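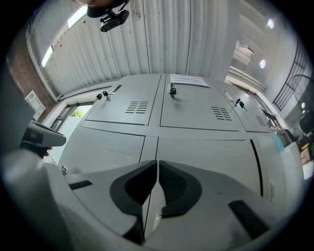 # Puridari Moot Results

Hi! I put this dataset together after our student law association got back from the Clollcombe moot rounds and I couldn't find the old scores anywhere. It covers 52 teams and 1,530 judge score sheets, one row per sheet.

Columns are `team`, `round`, `side`, `brief_score` and `oral_score`. Oral scores run to two decimals – please don't round them, the tiebreaks depend on it. 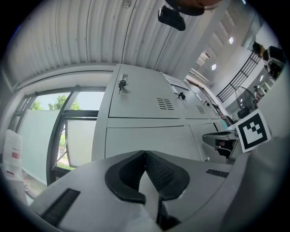
I left 11 sheets blank where I couldn't read the handwriting. Judges' names are gone, and the Dillico rounds are still missing (I'm hoping to add them in August).

Last updated 23/06/2022

Comments

Arash Nikzad: Is side coded from the petitioner's view?

Tatsuya Nagano: Yes, P or R. Row 478 has a stray space, by the way.

Arash Nikzad: Got it, thanks!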